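Simulated kitchens, fewer practice runs: Rotich Lab reports new training method for home robot arms

FOR IMMEDIATE RELEASE — Thursday
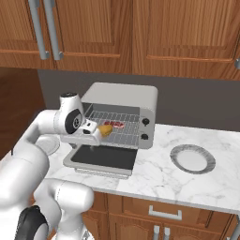 How does a robot arm learn a kitchen job without wearing out a real kitchen?
By practicing in simulation first, with the counters, appliances and food all drawn by computer, and only later moving to hardware.

Rotich Lab today released results from Filto, a method for picking out which simulated practice runs are worth learning from. Short version: most training sets are full of near-duplicates. Filto scores each run, drops the ones that teach the arm little, keeps the odd ones. Late grasps, awkward wrist angles, food sitting close to an oven door.

The team started with 950 recorded runs per task, across 14 kitchen tasks. Loading a toaster oven, clearing a plate, opening a drawer, that sort of thing. After filtering, the arm's control policy matched the full-data version on 11 of the 14 and used about half the training time. On 2 tasks it did worse, both involving drawers. The remaining one was too close to call and is being rerun.

"We kept adding data and the curve just sat there," said Efthymia Karagiannis, who leads the project. "So we went the other way and started throwing runs out. The toaster oven task was the first one where we saw it pay off. Narrow opening, door hanging down in front, a rack to clear. The boring runs were drowning out the useful ones."

Filto works on joint positions and rendered camera views together. No hand labeling. A run gets its score from how much it changes the policy's next guess, and scores are refreshed as training goes on — a run dropped early can come back later.

The drawer results are still being looked at. Awuor Lyimo, who built the scoring code, thinks the filter is cutting slow pulls it should of kept. "They all look the same to it until the last inch," Lyimo said. A fix is in testing, no date yet.

All results so far are from simulation. Hardware tests on a physical arm are planned with Meteck, which is lending bench space and a test kitchen. First trials expected in January.

Code and the filtered run lists will be availble on the lab's project page along with the scoring settings for every task, including the two that got worse.

Media contact: Efthymia Karagiannis, Rotich Lab press desk. Interviews by phone, mornings preferred.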